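Sourdough starter smells like nail polish remover

svenja_k
My starter is 7 weeks old and lives on the counter in a jar. Since January it smells like nail polish remover by evening. It still rises, but the loaves come out flat and a bit gray. I feed it once a day, 40 grams of flour and 40 of water. Should I throw it out?

lajosv
It's hungry. Feed it twice a day for a week and keep less of the old stuff. No need to toss anything.

Dramani_K
Agree it's hungry, disagree on twice a day. That burns through flour. Keep 7 grams of starter, feed it 40 and 40, and put it somewhere cooler. Mine goes 24 hours that way with no smell.

svenja_k
What do you mix such a small amount in? The jar is too big and it all sticks to the sides.

Dramani_K
Any small bowl. I use a plastic one and scrape it into a clean jar after.

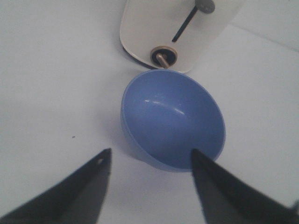 The blue bowl I was talking about

lajosv
Seven grams is too little for a weak starter. One bad feeding and you have nothing left. I'd stay at 20 until the bread comes out right.

Dramani_K
Mine has been at 7 for years. Dry some as a backup if you're worried.

margit.b
What flour? I had the same smell with plain white and it went away when I swapped a quarter of it for rye.

svenja_k
All white. I'll try rye and two feedings first – I have 100 grams of rye left over from Christmas. Will report back.

margit.b
Use warm water too if your kitchen is cold.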